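3.2 Gripper setup and upkeep

The cell used in all trials is a single arm bolted to a tabletop, with a two-finger gripper and a small camera fixed at the wrist. It was assembled at the Brolport site and moved once, in October, to the room where it stands now. The wall behind the table is plain white and the tabletop is pale, which keeps the background the same from one trial to the next. The Trellonel controller sits under the table and was not changed during the study.

The fingers are black and molded, with rounded tips. We began with the flat steel pads that came with the gripper, but they left marks on soft parts and scraped the table on low approaches. The molded fingers are held by two screws each. Arancibia fitted the first pair and wrote the fitting notes that were followed for every later change. A pair was replaced when either tip showed a tear or when the closed fingers no longer met along their full width. Over the study this happened after 1175 and 2101 grasps, counted from the first day of use - the second pair wore out sooner than the first.

Wrist camera alignment was checked before each block of trials. The operator opened the gripper fully, moved the arm to the stored viewing pose, and compared the live picture with a saved one. Both fingertips had to show in the lower corners. If one tip sat higher than in the saved picture, the camera bracket was loosened, turned by hand and tightened again, and the check was repeated from the start.

The paper trimmer task needed the most care in setup. A sheet is laid on the board under a raised cutting arm, and a yellow foam cube stands on the table nearby (Figure 4). The fingers pass close to the side of the trimmer, so a small error in the table height can bring a tip down on the base. 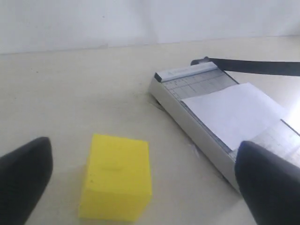
Figure 4. Wrist camera view with the gripper open, the foam cube and the paper trimmer.

How often does the table height need to be measured again?
Once per block of 52 trials, and after any collision stop. The measurement takes one slow downward move at each corner of the work area.

Collision stops were logged by hand. There were 61 in total, and after each one Alarcón or the operator on duty inspected the finger screws, wiped the tips with a damp cloth and ran the alignment check again. Cable strain at the wrist caused one longer stop on 23rd April. The camera lead had been tied too short and pulled at the connector whenever the last joint turned past its middle position. A longer lead was fitted with a loose loop at the elbow, and the blocks run before and after the repair are reported separately in Section 5.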